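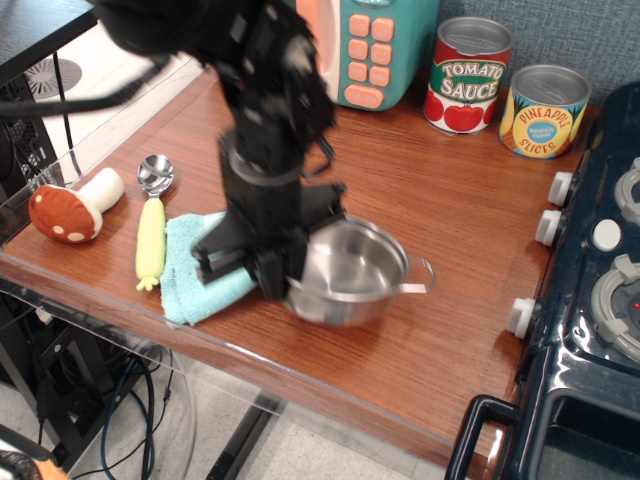 Burnt pans, limescale and other Sunday pleasures

My mother-in-law could get a scorched milk pan clean with a crust of bread and a look. The rest of us need bicarbonate of soda.

For burnt-on porridge, cover the bottom of the pan with water, add two heaped spoonfuls of bicarb and bring it to a gentle simmer. Leave it for 14 minutes while you do something more cheerful. Let it cool, tip most of it away and go at what's left with a wooden spoon, then a sponge. Jam is worse. Jam wants the same treatment twice and an overnight soak, during which the whole household will pile teaspoons into it.

Rainbow marks on stainless steel

Those oily blue swirls are only heat tint. A splash of white vinegar on a soft cloth shifts them, then rinse and dry. White chalky spots are limescale and come off the same way. If you live in a soft water area, please keep it to yourself.

Salt goes in after the water boils. Put it in cold and it sits on the bottom making tiny pits, and those are yours for life.

Things not to use

Wire wool, unless you like the brushed look. Bleach, at all. Also the little yellow scraper from Komico, which I bought in December and which snapped on its first lasagne.

Aluminium pans

No bicarb here, it turns them dark. Boil up water with a few slices of lemon or some rhubarb trimmings, and throw the rhubarb away afterwards. Elis Mathias wrote in to ask whether he could still make a crumble with it. No, Elis.

Tea towels that smell of old soup

Wash them at 60 with no fabric softener, which coats the cotton and leaves you pushing water around the plate. Dry them flat or on a rail, never in a heap by the sink. I own 11 and can find two.

Wobbly lid knobs

Tighten the screw from underneath. If it works loose again within the week, add a small steel washer. A cork wedged under the knob also does the job and keeps your fingers cool, though it does make the pan look as if it has been drinking.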